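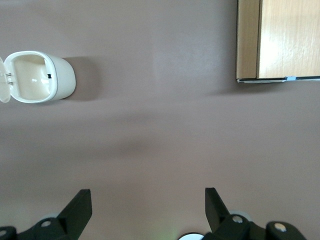 Hinged-lid containers in small-parts storage – speaker notes
Emiko Takeda, 2022-09-01

Slot: 30 minutes, questions included. Skip the Robichaud material if the previous talk runs over.

Slide 1. Title. Say who we are. Credit Lorne Doucette for the bench measurements.

Slide 2. Scope. Small plastic containers with an attached lid, kept on a bench or in a drawer. Screw caps and snap-off lids are out of scope.

Slide 3. Why the hinge matters. The lid stays with the body, so there is no matching of lids to containers at the end of a shift. The cost is space – an open lid adds to the length the container takes up on the bench. Pause here. People tend to write this down.

Slide 4. Orientation. On its side, a rounded body can roll when the lid is shut. With the lid open and flat against the bench, rolling is limited. Pass the two Pliltunen samples along the front row.

Slide 5. Opening angle. The Truvgate drawer leaves 70 mm of clearance. At 45 degrees the lid clears the drawer front but a gloved hand does not. State the recommendation: open on the bench, close, then return to the drawer.

Slide 6. Inventory at Tullement. 86 containers checked in February. Failures were at the hinge pins, with no cracked bodies. Do not give a failure rate; the sample was not random.

Slide 7. Labeling. Label the body, never the lid. Translucent lids are for looking through.

Slide 8. Contact details. Leave this up during questions. If asked about cleaning: mild soap, lid open, air dry. Refer solvent questions to Lorne.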